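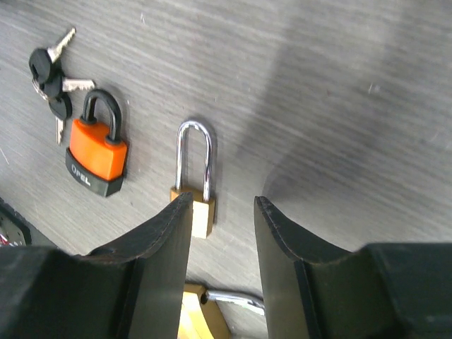 Locks, Keys and Storage: Spring Walk-Through, Perkow Building
Checked by Ruth Escobar, 2024-04-13

1. Padlocks
Shackles close fully and stay closed when tugged — OK, every one of them! Graphite did wonders for the stiff lock on the bike cage.
Lock bodies free of rust — OK except the side gate. It sits under the downspout, so please order a weatherproof one.

2. Keys
Spare set in the key cabinet — OK.
Blades straight, no cracked heads — OK. The old shed key was worn thin and I had a new one cut at Ponditz. Turns like a dream.
Sign-out sheet current — NOT OK. 2 keys are still out from October. Arby has one, and I'm chasing the other.

3. Storage cage
Hinges and hasp screws tight — OK after a quarter turn on the lower hasp.
Nothing stacked within reach of the sprinkler heads — OK, and what a difference from last time. Whoever moved the holiday boxes, thank you!
Shelf load under 300 lb — OK.
Inventory tag 796 matches the log — OK.

4. Work tables and walls
Edges smooth, no splinters or lifted corners — OK.
Cords kept clear of walkways — OK.
Wall panels firm, corner strips seated — OK. I pushed on all of them, great solid feel.

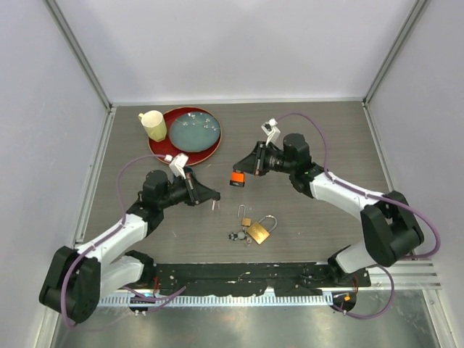

Item 4: gray tabletop, pale walls and corner strips.

5. Exit doors
Open from inside without a key — OK, both ends.
Closer shuts the door in about 5 seconds — east door OK, west door slams. Pastor has the right screwdriver for the valve and it's a quick fix.
Exit signs lit — OK.

Still open: side gate padlock, missing key, west door closer. Initial next to each one when it's finished and leave the sheet on the clipboard by the key cabinet.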